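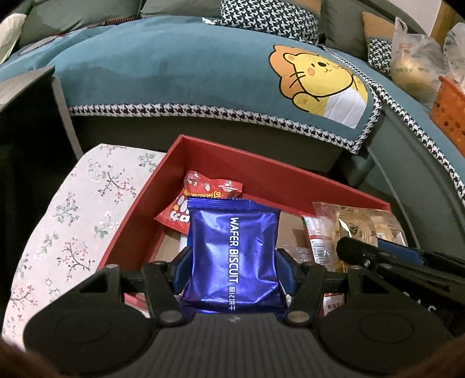

Watik (data collection method)

Watik is a method for teaching robots to handle packaged goods from demonstrations given with hand-held grippers. A person carries out a task with one or two grippers of the same general shape as those fitted to the robot, and the recordings are used to train a control policy. The method was developed at the Odero laboratory by a group led by Lauri Kuusisto and Ngaio Fairweather. It is best known for its results on soft and shiny packaging, which earlier methods handled poorly.

The name refers both to the recording procedure and to the set of demonstrations collected with it. In the group's own papers the set is usually called Watik-Home, to separate it from a smaller set recorded on laboratory benches.

Background

Robots that learn by imitation need many examples of a task done well. For many years these were gathered by teleoperation, in which an operator drives a real robot from a distance. Teleoperation gives exact records of the robot's joints, but it is slow, and it ties the work to places where a robot can be installed. Demonstrations recorded this way tend to share the same table, the same lighting and the same few objects.

Hand-held grippers remove the robot from the recording stage. The operator holds the tool directly, feels the resistance of the object, and can work in an ordinary living room or kitchen. A camera mounted on the gripper records what the robot's own wrist camera would later see. The position of the tool over time is worked out from the recording and serves as the record of the action.

Snack packets were chosen as the main test case because they combine several known difficulties. Foil reflects the light of the room, so that the look of a packet changes as it is turned. Sealed edges are thin and stiff, while the body of the packet gives way under pressure. Packets stored together in a box overlap and hide one another, and a grasp on one may drag its neighbor along. Typical contents include wafer biscuits in foil, items in clear plastic wrap and printed snack bags of various sizes.

Equipment

The gripper used in Watik has two jaws joined to the body by linkage arms and turning on pivot screws. Rubber finger pads are mounted on the inner faces of the jaws. The pads are wide enough to hold a flat packet upright without folding it, and they are replaced when their surface becomes smooth. The same pads are used on the robot, a point on which the developers place some weight, as early trials with unmatched pads gave grasps that slipped during lifting.

Two grippers are used in most sessions. One usually takes hold of the item while the other steadies the box or moves neighboring items aside. Operators are free to exchange these roles during a task, and no instruction is given on which hand should lead.

The linkage was designed by Emmett Sorensen. An earlier version, known as Kakitz, used sliding jaws that stayed parallel at every opening width. It was withdrawn after crumbs and scraps of wrapping collected in the rails.

Recording procedure

A session begins with a short calibration, in which the operator opens and closes each gripper fully and moves it slowly through the work area. The operator then performs the task at a normal pace. In the standard box task, items are placed in an open box and must be taken out one at a time and set down on a nearby surface. In the reverse task, the items are returned to the box.

Sessions are held in furnished rooms, and furniture is left as found. Sofas, throws, cushions and household containers may be within view, and patterned fabric is not covered. Kuusisto and Fairweather argued that a policy trained against plain backgrounds learns to depend on them, and that removing household clutter from the recordings would only move the difficulty to a later stage.

Each demonstration is reviewed before use. Those in which the tool position could not be recovered are discarded. Those containing a failed grasp followed by a successful one are kept and labeled, since they show how an error is corrected. The labeling scheme was written by Liviu Grecu and has four levels, from a clean grasp to an abandoned attempt.

Results

The published set contains 1,836 demonstrations. A policy trained on the full set was tested on a two-armed robot in rooms that did not appear in the training material. Over 400 trials of the box task, the policy performed best on items in clear wrap and on bags with a matte print. Foil packets gave lower results, though the gap narrowed as more rooms were added to the training material.

A separate experiment compared the value of more demonstrations with the value of more rooms. Policies were trained on 500 demonstrations drawn either from a small number of rooms or from 20 different rooms. The second group performed better on every type of packet, and the difference was largest for foil. The authors attributed this to the wider range of lighting and of colors reflected in the packaging.

The demonstrations of corrected errors were also studied. When they were left out, the policy often repeated the same failed grasp without changing its approach. When they were included, it was more likely to shift the jaws toward a sealed edge or to nudge the packet before trying again.

Limitations

Hand-held recording does not capture the limits of the robot's arms. An operator can reach over the side of a deep box at an angle that the robot cannot match, and some demonstrations must be removed for this reason. The group later added a software check that marks such movements during review.

Force is not measured directly. The opening width of the jaws gives some indication of how firmly an item is held, but two packets of equal width may differ greatly in how much pressure they bear. Crushed biscuits were recorded as successful grasps in the first round of tests, and the scoring rules were later changed to count them separately.

Clyde Tran, in a review of imitation methods, noted that the tasks in Watik are short and that the results say little about longer household work. He also questioned whether findings on snack packaging would extend to heavier goods such as bottles or cans. The developers have acknowledged both points.

Related work

The Dvorak project applied the Watik procedure to folded cloth, with narrower finger pads and a modified calibration step. Its authors reported that the four-level labeling scheme was hard to apply to cloth, where a grasp may be partly successful, and replaced it with a continuous score. The bench recordings made before Watik-Home remain available from Odero and are mainly used for testing changes to the position recovery software.

See also

Imitation learning
Robot grasping
Teleoperation
Wrist-mounted camera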